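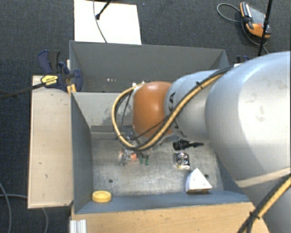 Metal bins, with yellow and black cables.

Ditham Storage Building: General Safety Inspection Checklist, With Comments
Last updated: February
6 comments | 99 shares

Scope: aisles, pallet racking, dock doors, exits, stairs, ladders, battery charging corner and waste area. The office block and the Piment cold room have their own sheets. The sprinkler system is covered by the service contract and appears here only where stock or equipment affects it.

Marking: OK, ACTION or N/A. Every ACTION needs a comment. Do not mark OK on an item that could not be reached; write "not seen" and leave it open.

Start time 7:40 a.m., before the first truck. Lights on throughout. Floor dry except at door C.

FLOORS AND AISLES

Main aisle clear to the painted lines: ACTION
Two pallets of flattened cartons over the line at the east end. Moved during the inspection. Same finding as last time, same place. The line there is nearly worn through and should be repainted before the spot is used again.

Cross aisles clear: OK

Floor free of spills, loose wrap and banding: ACTION
Banding offcuts under the first bay of row two. Swept up.

Floor joints and patches sound: ACTION
Joint filler missing along the forklift turn by door B. The edge of the slab is starting to chip. Cone placed. Repair with rigid filler; the soft type was used previously and has pulled out.

Drain covers seated: OK

Wet floor control at dock doors: ACTION
Water tracked in at door C. The mat is curled at one corner and no longer lies flat. Replace the mat. Taping down the corner is not accepted as a repair.

PALLET RACKING

Load signs present and readable: ACTION
Sign missing at bay 513. The beams in that bay were moved up one position in the fall and the old sign was taken down. No new sign until the supplier, Mudska, confirms the rating for the new beam height. The bay is to stay empty above floor level until then. It was empty when checked.

Uprights straight, no visible damage: ACTION
Fresh dent on the aisle face of the end upright, row four, below the first beam. Measured with the straightedge and within the limit on the Mudska sheet. Marked with a paint pen for comparison at the next inspection.

Beam locking pins fitted: ACTION
Six missing, all in row three. Replaced from the spares box. Spares box now needs refilling. Bolts and nails are not to be used in place of pins.

Base plates anchored: OK
One anchor in row one had turned by hand on the previous sheet. It has been reset and is tight.

Column guards fitted at aisle ends: ACTION
Guard at row five is loose on its fixings. It still covers the upright but would shift if struck.

Loads stable, wrapped and centered: OK
Minja cartons in row two are stacked one layer higher than the packing sheet shows. The stack was stable. Raised with the shift lead as a note only.

Clearance between top of stock and sprinkler heads: OK
Checked from the mobile platform at the tallest stack in each row.

EXITS AND EMERGENCY EQUIPMENT

Exit doors open fully from inside without a key: ACTION
The north door sticks at the bottom and needs a shoulder to open. Possible causes are the threshold or a dropped hinge. Fix the same day. The door was left usable, and the shift was told at the start of work.

Exit signs lit: OK

Emergency lights, test button held: ACTION
Unit over the stair landing went out before the test ended. Battery due. All other units held.

Extinguishers in place, gauge in range, tag current: OK
The extinguisher by the charging corner was behind a hand truck. Hand truck removed. Marked OK for condition; access is recorded under aisles.

Alarm pull stations visible and clear: OK

Eyewash station flushed and running clear: OK
Dust cap on the left nozzle is cracked. Order one.

First aid cabinet stocked to list: ACTION
Large dressings short. Burn gel past its date. The list inside the door is the old version and should be swapped when the cabinet is refilled.

DOCK DOORS

Doors travel smoothly and stop on obstruction: OK
Tested with a cardboard tube at each powered door.

Springs and lift cables, visual only: OK
Slight surface rust on the left cable at door A. No broken strands seen.

Dock plate lips and hinges: OK

Wheel chocks present at each door: ACTION
One chock short at door B. Found outside by the fence, with its chain broken.

Door seals: N/A
Replacement already ordered.

STAIRS, LADDERS AND PLATFORMS

Handrails secure: OK

Stair treads sound, nosings fixed: ACTION
Third nosing from the top has lost a screw. The hole is stripped and needs the next size up.

Ladders tagged and undamaged: ACTION
Short stepladder has a split foot. Removed from use and tagged. The long ladder is good, but its load label cannot be read. Order a label using the model number inside the rail.

Mobile platform brakes and gate: OK

ELECTRICAL, GENERAL

Panels closed, with clear space in front: OK

Extension cords not used as permanent wiring: ACTION
Fan heater at the packing bench is still on an extension cord. Remove the heater or have an outlet installed.

Charger leads and plugs: OK
Lead on the second charger is stiff near the plug. No cracks found when flexed.

Outlet covers intact: OK

WASTE AREA

Containers closed and not overfilled: OK

Oily rags in the lidded can: ACTION
Lid was propped open with a scraper. Closed. Can to be emptied at the end of each shift.

Baler gate switch: OK
Will not cycle with the gate open.

CLOSING NOTES

Walkthrough covered 100 percent of the rows at floor level. Upper levels of row six were viewed from the ground only and are marked "not seen" on the racking sheet.

Same-day items: north exit door, chock at door B, rag can. Remaining actions go on the Ditham repair list in the order above. Bay 513 stays closed above floor level until the rating is received in writing.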